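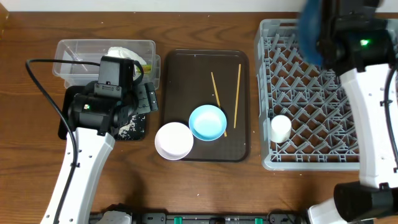

Siobhán Conneely

Home Visits Reports Members Contact

Report on the January visit to the Ceddale household goods showrooms and training kitchen

The visit was arranged at the invitation of Ceddale and was attended by four members of the tableware and kitchens group: Catríona Heffernan, Donal Mulligan, Sanaa Tahiri and the undersigned. Members were received at the main entrance at 9:30 a.m. by Fabian Aebischer, who is responsible for the showrooms and who accompanied the party until the early afternoon.

The first part of the morning was given to the stockroom on the lower floor. Ceddale keeps 1,047 lines in its current tableware list, of which 47 were added during the past year. Most of the new lines are small bowls and cups sold singly, in response to requests from customers who wish to replace one broken piece without buying a set. Mr. Aebischer explained that colors are now matched against a reference piece held on site, as earlier orders placed from printed charts had produced complaints. Ms. Tahiri asked whether the reference pieces are replaced at fixed intervals. They are not, and she recommended that a date be marked on the base of each.

The party then moved to the training kitchen, where table clearing and dish handling are taught on plain wooden tables against a white wall. The table seen by members was laid with a dark brown tray with a raised rim, on which were a light blue bowl and a pair of wooden chopsticks. A white bowl with a faint pinkish-lavender tint stood partly over the rim of the tray, close beside the blue one. To the right was a gray plastic dish rack, with a white cup already among the prongs, and to the left a clear plastic container without a lid, with something white and crumpled inside it.

Mr. Mulligan raised the question of rack design, which has come before the group on several occasions. Racks with angled prongs hold plates well but are less certain with small cups, which may lean or slip between rows. Ceddale's view is that a square rack of this type is adequate for mixed household use, provided that cups are placed one at a time and bowls are kept to one side. Members did not reach agreement on this point. Mrs. Heffernan prefers a separate cup rail, as supplied by Danelia, and asked that her preference be recorded.

There was also some discussion of trays. The raised rim was generally approved. Mr. Mulligan considered that rounded corners are easier to wipe, while Ms. Tahiri observed that they reduce the usable surface when two bowls and chopsticks are to be carried together. Mr. Aebischer undertook to send the dimensions of the three trays in the present list.

Lunch was provided in the staff dining room. Afterward the party was shown the returns desk and the Brendo packing line, which was idle during the visit pending delivery of cartons.

The following matters remain open. Ceddale will supply a price for an order of 1,000 bowls in mixed colors, with a separate figure for delivery to the Ó Néill building. Mrs. Heffernan will write to Danelia concerning the cup rail. Members who wish to join a second visit should give their names to the undersigned.

The group records its thanks to Mr. Aebischer and his colleagues for their courtesy.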